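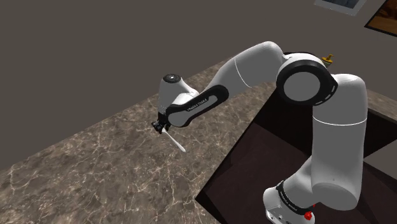 *White utensil, brown marble. Simulated kitchen.*

**Creek notes, Jun 14, 2023**

Hello again from the Folgate end of the creek! I've spent most of this month in waders, so forgive me if this one rambles a bit.

The big news is that our frog call survey is finally all in. We logged 3,027 calls between us, which is way more than I ever thought we'd get (I had to buy a second notebook, and then I dropped the first one in the mud). Selorm Laryea has been going through the recordings in the evenings and says the stretch below Michiels Farm is the noisiest by a mile. I can believe it. I stood there for ten minutes and couldn't hear my own phone ring.

Annunziata Piras has offered to run another training night on telling chorus frogs from spring peepers. If you came to the last one you'll remember her impressions, and yes, she'll be doing them again. Bring a flashlight and boots you don't care about.

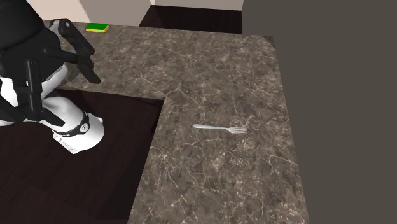

*Black gripper over the marble countertop.*

We've also got 200 willow stakes coming from the Skutora nursery, and they'll go in along the washed-out bank in October, once the water's down. I'd love to have three crews of people out there, but we can manage with two. Kids are welcome as long as there's a grown-up attached.

One small request: if you're entering sightings on the Drenus map, please put the pin where you heard the frog and not where you parked! I fixed a whole bunch of these last week, including a few of my own (sorry, Selorm).

Oh, and somebody left a very nice green thermos by the footbridge. It's on my porch, so come by and get it whenever you like.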